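Trostlow cell

The Trostlow cell is a small bottle-handling robot cell developed at Bimham as a teaching and test piece, and known mostly through its simulated version. Its whole job is to move brown bottles between a red crate and a low dark tray. That sounds modest, and it is, but the cell has become a favourite way to learn how a robot is set up and kept in good order, as nearly every fault it can have shows up as a bottle standing in the wrong place.

Layout

The arm is fixed to a grey metal plate on a wood-topped table. The crate and the tray both have a set position within its reach, and yellow lines on the floor mark the boundary of the cell.
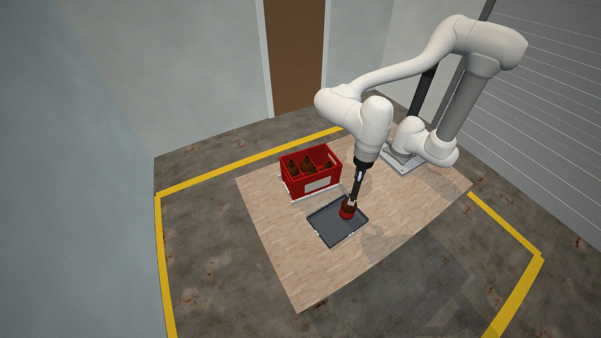
The gripper holding a bottle over the tray, with four more in the crate.

Pale rails run along the foot of the crate. They are the cleverest part of the whole design! A crate pushed up against them always sits in the same spot, so the arm can find each compartment from one stored corner point. Earlier layouts relied on marks drawn on the table, and the points had to be taught again after every crate change.

Setting up

Setting up begins with the base. The plate is squared to the table first, and then the crate corner and the tray corner are taught, always in that order. The standard routine has 13 taught points, of which 8 belong to the crate side.

The arm is then sent through its widest poses at low speed, with the gripper turned well away from its working position — a lovely thing to watch, and the best test of whether the wrist limits have been entered properly.
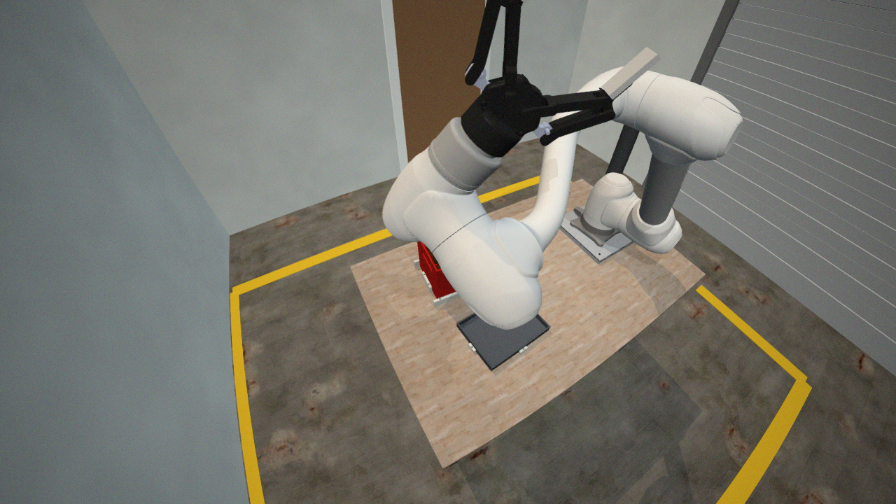

Limits that are too tight make the arm take a long way round between crate and tray. Limits that are too loose are worse, as the elbow may swing out further than planned. Both are put right in the joint table, and the sweep is run again from the start.

Gripper care

The gripper has two fingers with a small pad at the tip of each. Pads are the part that needs most attention. In the Ruangrit version of the routine they are checked every 24 hours of running and replaced after 3000 picks, whether or not they look worn.
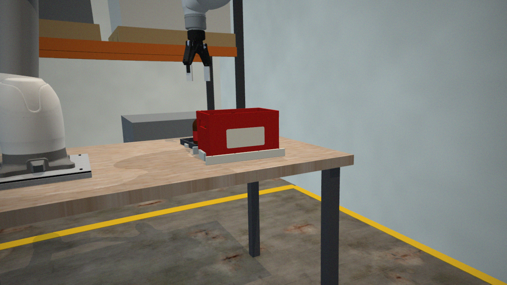 Telma Farías
Cell technician and section editor

New pads always change the grip a little. After fitting a pair, the gap between them is measured with the fingers fully open, then again at the closing width for the bottle. If the two sides don't close evenly, bottles lean as they are lifted and may catch on the crate dividers.

Finding faults

A bottle set down off its mark can be traced in a few minutes. The crate is pressed back against its rails, the gripper is opened and brought over the crate, and the stored corner point is compared with the real one.
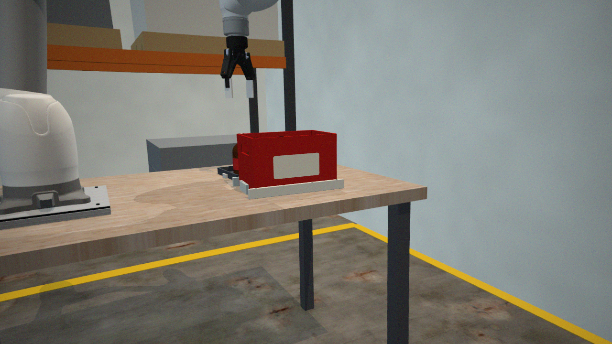

Open gripper above and slightly to one side of the crate.

An error that is the same at every compartment points to the crate or the base plate. One that grows from end to end means the crate is sitting at an angle. Donnie Gunn's notes from the Lasville build add a third kind, where only the tray positions are out, and this is nearly always a tray that has been put back the wrong way round.

See also: Crate rails; Joint limits; Taught points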